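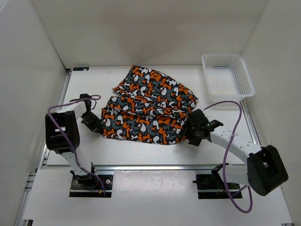 One week in April and 112 examples

April 14, 2018

I promised to write more often about the laundry project, and then I did not write for a whole month. The reason is simple. I was collecting examples, and after a day of collecting examples I don't want to look at a keyboard.

For those who are new: I am trying to teach two small arms to fold a cloth and put it in a basket. I don't write the rules for folding. I tried that last year, with corner detection and a lot of "if" statements, and the program became very long and folded nothing. Now I move the arms myself, from a second pair of handles, and the computer records the joints and the cameras. Later the learning program looks at all the recordings and tries to do the same as I did. So the quality of the robot is the quality of my examples, and I am sorry to say that my examples in the first days were poor.

At the moment I have 112 good ones. I count as good only the recordings where the cloth ends folded inside the basket and I did not stop in the middle to think. The thinking is a bigger problem than I expected. When I fold by hand at home, I don't know that I make pauses. With the handles I make them all the time. I lift a corner, I wait, I look where the other corner is. The first model, which I called Standach 1, learned this very well. It lifted the corner and then it waited, and it could wait for the rest of the afternoon. I watched it for 20 minutes with a cup of tea. After this I deleted all the recordings with long pauses and started again.

The second problem was the start position. In the beginning I put the cloth on the table nicely, almost flat, and always in the same direction. I did this without a bad intention, it is just how one puts a cloth on a table. The model became quite good with a nice flat cloth and it was lost with any other. Now before each recording I pick up the cloth, shake it and let it fall. Often one part lies open and another part makes a pile of ridges, and I must first find the two near corners before any folding can begin. These examples take more time, but I believe they are worth much more.

My order of work is now always the same:

Drop the cloth and don't correct it.
Take the two corners which are nearest to the arms.
Pull softly until the near edge is almost straight.
Fold away from me, then once more to the side.
Basket.

The third step is where I had the most trouble. If I pull too hard, the cloth slips out of one gripper and flies to the other side. If I don't pull enough, the fold comes out crooked and the second fold makes it worse. I kept a few recordings where it slips and I take it again calmly, so that the program can see how to repair a mistake. I am not sure how many of such examples are healthy. A reader from Ladport wrote me that in his group they keep one repaired example in 10, and I will try the same, since I don't have a better idea.

About the cloth. I began with a plain white towel on the white table, and I must say it was a stupid choice. Even I could not see the edge on the screen. The cloth I use now has big orange, white and gray shapes on black, like camouflage for a very strange forest. It was a remnant from the Merrick fabric shop and it cost almost nothing. The pattern has its own difficulty, because a line in the print can look like a fold. Still, against the white surface the outside edge is clear, and this helps me at least as much as it helps the computer.

I also have a question about the basket. It always stands in the far right corner, a little over the side of the table, and I wonder if I should move it between the recordings. If I don't, the model will learn the place and not the basket. If I do, I will need many more examples, and I wanted to train Standach 2 before the end of the month. For now I leave it there. Maybe it is lazy.

The plan is to reach 1,000 recordings. With my present speed this is a long plan, and my shoulders are already complaining. Next I will lower the chair and mount the handles closer together, and then I will write how the new model behaves with the cloth dropped badly.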